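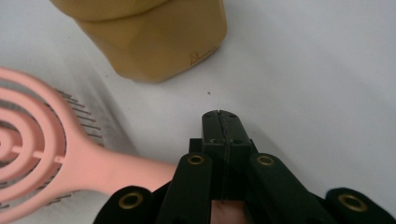
Chapter 4
Small Goods and Their Prices

In this chapter we study how a shop decides the price of small household goods. The town of Istbridge has 188 shops, and many of them sell the same things – combs, brushes, soap, boxes for the bathroom. Yet the prices are not the same. A shop in Skedside may order 3000 pieces at one time, while a shop in Woston orders only 40. Before you read section 4.1, write down what you paid for the last small thing you bought, and where.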